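4.2 Unreported grasp loss near the bin wall

The most serious fault in the Dotville trials was a grasp that failed without being reported. Of 219 pick attempts, 6 ended with the controller recording a held part when the gripper had closed on nothing. In 4 of these cases the target lay close to a sloping wall of the bin, where the planner tilted the tool to keep clear of the metal. The arm then carried out the full transfer motion and released at the drop point as if a part were present.

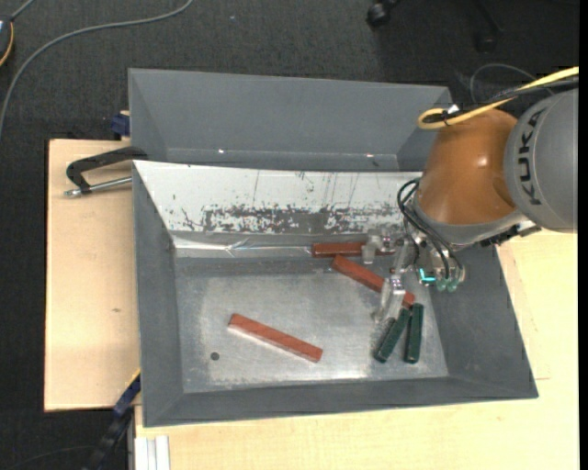 Figure 4. Grasp approach in the front bin, with three blocks and two cylindrical pieces as targets.

The logs show that the fault began in the width check. The Ponero grasp module accepted any finger opening above a fixed lower limit, and that limit had been set for an upright tool. With the tool tilted, one finger could rest against the wall and stop short of full closure. The controller read the remaining gap as a part.

A stop was added after the sixth event. The arm now pauses above the bin and repeats the width check before transfer, a method first proposed by Dehua Xue for the Brirgate cell. The pause adds nearly 2 seconds to each cycle. Wall contact itself is still not detected, and operators were told to remain outside the marked area until the arm had returned to its home position.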